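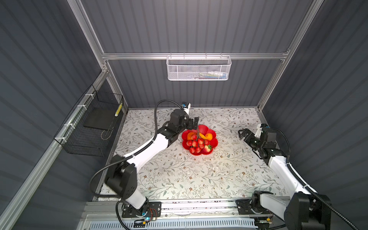 About Plerkden

Plerkden is a small cooking school on the second floor of the old Gakwood mill building, up one flight of creaky stairs and down the hall toward the smell of onions. We teach grown-ups and teenagers how to make ordinary dinners, the kind you eat on a weeknight with the radio on, and we have been doing it long enough now that some of our first teenagers come back and sign up for the grown-up classes (which makes us feel old, but in a nice way).

The school began in a rented church kitchen with one good stove, one bad stove, and a class called Soup for Beginners. We thought we would run it for a single winter. People kept asking what came after soup, so we added bread, and then beans and rice, and then a class on what to do with a whole chicken, which is still the one that fills up first every season. We moved into the mill on November 12, 2018, with everything we owned packed into borrowed station wagons, and we taught a class that very same evening with half the pans still wrapped in newspaper. It was a pie class, and the pies were late, and everyone stayed anyway!

What we teach

Most of our courses run for six weeks, one evening a week, with up to 34 students spread across the two kitchens. You'll cook at every class and you'll sit down and eat at every class, so please don't have supper first. We start with knives and heat, because those are the things people tell us they never learned at home, and after that each group wanders off a little in its own direction. One fall group got so interested in dumplings that we more or less gave up on the printed schedule and let them have their way.

We also run Zaki, our Saturday-style open kitchen for families, although these days it moves around the calendar depending on school vacations. Children cook alongside whoever brought them. There's always a fruit table to begin with, then something with dough, and then a great deal of sweeping. Zaki costs less than our other classes and we mean to keep it that way.

The Virkeo shelf

Down the hall from the big kitchen is our lending library, which everybody calls the Virkeo shelf, after the bookshop that gave us the first few boxes when it closed. It holds 407 cookbooks at last count, many of them spiral-bound church and club collections with notes in the margins from earlier owners. Students may borrow 2 at a time and keep them for a month. If you spill on one, bring it back anyway and write down what you were making. We have a soft spot for the stained ones, and the gravy page in our oldest farm cookbook is barely readable by now.

Where the food comes from

We buy what we can from growers within an hour's drive of Gakwood, and the rest from the same grocery stores you use, so that nothing you learn here depends on a fancy ingredient. Apples are the big event of our year. Every October we hold an apple supper in the downstairs hall, with long tables and too many kinds of cake, and the money from it pays for free places in the following spring's classes.

Coming to see us

You're welcome to visit before you sign up. Come by on any teaching evening a little before class starts, and one of us will show you the kitchens and probably hand you something to taste. There is a freight elevator at the back of the building for anyone who would like to skip the stairs; ring the bell by the loading door and give us a minute to come down.

Plerkden Cooking School, Gakwood Mill, second floor | Contact us | Class calendar | © Plerkden. All rights reserved. | Back to top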